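手挽きコーヒーミル Flistik(フリスティック)

商品区分:コーヒー器具/手挽きミル
製造:Chege(チェゲ)
取扱い色:墨、生成り
在庫:墨 あり/生成り 3月入荷分より受付

ついに入ってきました、Flistik! 去年サンプルを触らせてもらってからずっと待っていた手挽きミルです。店の者が毎朝これで豆を挽いているので、使い心地についてはかなり細かいところまでお話しできます(細かすぎたらすみません)。

まず、軽いです。本体は390g。旅行かばんに入れても気にならない重さで、それでいて挽いているときに手の中でふらつきません。重心が下のほう、ちょうど小指と薬指で支えるあたりに来るように作られていて、胴がわずかにくびれているおかげで握り直しも少なくてすみます。手の小さい方にも一度持ってみていただきたい形です。

設計したのはWolfram Harmsさん。もともと時計の工具を作っていた方で、調整ダイヤルの感触にその経験がよく出ています。カチ、カチ、と一段ずつ指に返ってくる音と手ごたえがとにかく気持ちよくて、用もないのに回してしまうくらい。ダイヤルは1回転が12段です。数字の刻印が深めに彫ってあるので、朝の薄暗い台所でも読み取れます。

刃について
ステンレスの円すい刃です。軸は上下2か所のベアリングで受けていて、浅煎りの硬い豆を入れても軸が逃げにくく、粉の粒がよくそろいます。細かい粉がまったく出ないわけではありませんが、ペーパーで淹れるときに湯が落ちなくなるような詰まり方はしなくなりました。浅煎りのエチオピアを淹れると、冷めてからの甘さがきれいに残ります。深煎りのほうは油が出るぶん刃に粉がつきやすいので、使い終わったらブラシでさっと払ってください。

挽き目の目安
ダイヤルをいちばん締めたところをゼロとして、そこから戻していきます。エスプレッソ寄りの細挽きは1回転の手前、ペーパードリップは1回転半から2回転のあいだ、フレンチプレスは2回転を過ぎたあたり。豆の焙煎度でだいぶ変わりますから、味が重たければ一段粗く、物足りなければ一段細く、と動かしてみてください。一段の差がちゃんと味に出るミルなので、この調整が楽しいんです。

容量
一度に挽ける豆は14gまで。一杯ぶんと割り切った大きさです。家族ぶんをまとめて淹れたい方には正直なところ小さいと思います。その場合は同じChegeのSarkeo(サルケオ)をご覧ください。刃の形は共通で、胴が太く、ハンドルも長くなっています。重くなりますが、据え置きならこちらのほうが楽です。

持ち歩き
ハンドルは外して胴の側面に沿わせ、付属の革バンドで留めます。バンドは最初かなり固めですが、使ううちになじみます。店の者は会社にも山にも持っていっています。出先で淹れるときは器も道具も限られますし、紙コップ一つにドリッパーをのせてすませることも多いのですが、挽きたてだとそれでもしっかり香りが立ちます。外で飲む一杯目の、あの最初の湯気! 好きな方にはわかっていただけるはずです。

お手入れ
分解に工具はいりません。ダイヤルを最後まで戻すと、内刃と軸がまとめて抜けます。ばねと薄い座金が一緒に出てくるので、流しの上ではなく、布を広げたところでどうぞ。水洗いは粉受けだけにしてください。刃と軸は乾いたブラシで掃除します。組み戻す順番は、ばね、座金、内刃、ダイヤル。座金を入れ忘れるとダイヤルの手ごたえがなくなりますから、おかしいなと思ったらまずそこを見てください。

よくいただくお問い合わせ
・左利きでも使えますか。
使えます。ハンドルを回す向きは決まっていますが、本体に左右の区別はありません。
・静電気で粉が飛びませんか。
冬場は少しつきます。挽く前に豆を濡らしたスプーンの柄で一混ぜすると、ずいぶんおさまります。
・ダイヤルのゼロの位置がずれました。
分解後に組み戻すと一段ほど動くことがあります。刃が触れるところまで締めて、そこを新しいゼロにしてください。
・交換用の刃はありますか。
部品として扱っています。ばねと座金だけのご注文も承ります。

仕様
本体重量:390g
豆の容量:14g
調整:1回転12段
刃:ステンレス製円すい刃
保証:ご購入から2年(刃の摩耗は除きます)
付属品:掃除用ブラシ、革バンド、布袋、日本語の説明書

店頭での試し挽き
Mirulcombe(ミルルコム)の店頭に墨色の見本を置いています。豆はこちらで用意しますが、いつもの豆で比べてみたい方はぜひお持ちください。Sarkeoと並べて挽くと、回したときの重さの違いがよくわかります。挽いた粉はその場で淹れてお出ししますので、お急ぎでない日にゆっくりいらしてください。

生成りをお待ちの方へ。入荷のお知らせをご希望でしたら、お問い合わせ欄に「生成り希望」とお書き添えください。届きしだい順にご連絡します。写真で見るより少し黄みのある、やさしい色です。 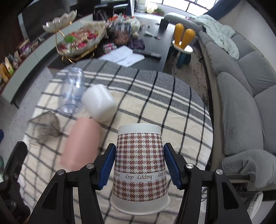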